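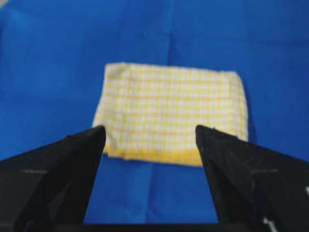
Station 4, wrist view. Folded checked cloth on blue work surface, gripper open.

TELEOPERATION STATION: PRE-SESSION INSPECTION
Olberg Laboratory, Irkmont Campus
Inspector: Analyn Manalo
Period: January, Wednesday session

1. Emergency stop within reach of the operator's seat. PASS
2. Gripper fingers free of cracks and loose hardware. PASS
Comment: Fingers were checked by hand with power off.
3. Work surface fabric flat within the reach of the arm. PASS
Comment: Faint creases remain near the cloth. They are acceptable for folding tasks. Press the fabric before the next session if they deepen.
4. Leader arm returns to rest position when released. PASS
5. Operator and second person have agreed on the stop word. PASS

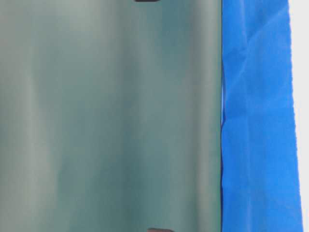
Boltenard Safety Record, Issue 10

6. Side view covers the full work surface. FAIL
Comment: A translucent panel occupies most of the side view, and only a strip of the blue fabric can be seen. Demonstrations shall not be recorded from this view until the item is cleared.
7. Fabric edges secured and clear of adjacent panels. ATTENTION
Comment: Fabric is bunched against the panel edge. Smooth and refasten.
8. Walkway behind operator clear to 600 mm. PASS
9. Demonstration log opened and task name entered. PASS

Corrective action: Items 6 and 7 are assigned to the Rivera shift. Reinspect before 1000 hours. Return the signed form to the station binder.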